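Packing Table Safety Check, Flulov Pantry Boxes
Room check and comments, June 3, 2024
Checked by Frøydis Rønning

Marks used: OK, OK with comment, Fix before next packing

I love doing this check. It takes me 33 minutes if I don't get distracted by the shelf, and every time I find one small thing that makes the next packing go smoother. Please read the comments and not only the marks, the good stuff is in the comments!

1. The table

1.1 Stands steady when leaned on at each corner. OK. Edvin Vik tightened the legs in April and they are still rock solid.

1.2 Top wiped before food comes out. OK with comment. The white top is a joy for this because crumbs show up right away, but the faint grey streaks in it can fool you, so run a hand over it as well.

1.3 Bags and loose packets kept to one side of the box. OK. Left side is the habit here and it works beautifully. Keep the plastic bags flat and away from the edge so they don't slide to the floor.

1.4 Box sits fully on the table. OK. Look for this one every single time, even when you are in the middle of a good story.

1.5 Nothing sharp or hot on the table during packing. OK. Mugs go on the counter, scissors go back in the drawer after each use.

2. Chairs and floor

2.1 Chairs out of the walking line. OK with comment. The slatted wooden ones look lovely by the table, and on the far side of it they bother no one. Pulled out at an angle they catch a hip or a bag strap. Push them in before you lift a full box.

2.2 Floor clear from table to door. OK. Dark wood hides dark things — cable ties, raisins, the cap of a marker. I got down on my knees and found 2 marker caps. Both were ours.

2.3 Door opens all the way and the handle is firm. OK. I opened and closed it several times with my elbow, as you would with a box in your arms, and it behaved perfectly.

3. Cabinets and shelf

3.1 Cabinet doors closed while packing. OK. The long white row makes the whole room feel calm when all the doors are shut.

3.2 Magnets and stickers on the doors. OK with comment. I would never ask anyone to take those down, they cheer me up! Just press on the magnets now and then. A small magnet must not end up in a box of food.

3.3 Open shelf above the cabinets. Fix before next packing. There is a lot up there. Heavy things go at the back, glass goes at the back, and nothing should stick out past the edge. Vidar Tveit has offered to sort it and I have already said yes.

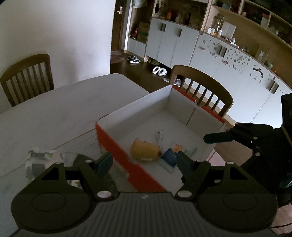 4. The box itself

4.1 Side walls stand up by themselves and don't lean in. OK. The red-and-white boxes are a big step up from the brown ones we had before. The white inside lets you spot a small packet in a corner, and the red edge makes the box easy to find on a pale table.

4.2 Bottom seam holds. OK. Press down with a flat hand from inside, then lift an inch and look underneath.

4.3 Cut edges and slots. OK with comment. Cardboard can give a surprisingly nasty cut. Carry the box from underneath and keep your fingertips out of the slots in the sides.

4.4 Box is reused no more than our own limit. OK. We mark a small dot on the bottom for every round. With 1,006 boxes sent out so far, those dots save a great deal of cardboard.

5. What goes in

5.1 Wrapped items have whole wrapping. OK. Turn each packet over once. Anything torn goes in the kitchen basket and gets eaten by us, which I have never heard a complaint about.

5.2 Flat things down first, small things on top. OK with comment. Small crumpled packets tend to wander, so tuck them in beside something bigger.

5.3 Loose clear plastic removed. Fix before next packing. Clear wrap is hard to see against a white box floor and it ends up in with the food. Give it a bin of its own next to the table, please. Higinio Gallegos has a small one with a lid that fits perfectly.

5.4 Anything unwrapped is looked at from all sides. OK with comment. Dark spots are worth a second look. Turn the piece, press gently near the spot, smell it, and if two people disagree it stays out.

6. Emptying and checking the box

6.1 Take everything out by hand, one thing at a time, and set it on the wiped table. Never tip the box. OK.

6.2 Leave the big rounded things for last. They are easy to find and they tell you how far you have come. With just the yellowish one, spot and all, and a dark blue item or so left, you have a good view of the floor of the box and both side walls, so use that moment to check the seams again.

6.3 Run a finger along the inside corners. OK. Crumbs love corners.
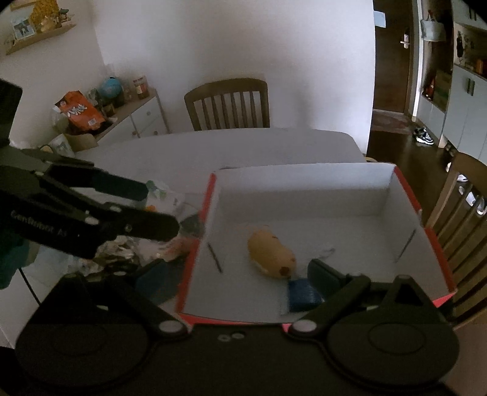 Ivar Lie: Good list, and I'm glad 6.1 is in there. Could we add a line about lifting? I'm tall and the table is low for me, so I end up bending my back for every full box. Two people on the heavy ones would help.

Frøydis: Yes, absolutely, adding it now as 6.4. Two people for any box that makes you say "oof" when you try it.

Higinio Gallegos: I'll bring the bin with the lid. Does 5.3 cover paper tape too? I keep finding strips of it stuck to the bottom of things.

Frøydis: It does from today. Great catch!

Vidar Tveit: Shelf is on my list. Can I move the heavy stuff down into the last cabinet, or is that one full of jars?

Frøydis: Full of jars, but the one beside it has room. We have roughly 336 boxes to pack before the summer break, so the sooner the better — and I'll happily hold the stepladder.

Open points
3.3 Shelf, Vidar
5.3 Bin for clear plastic and tape, Higinio
6.4 Two people on heavy boxes, everyone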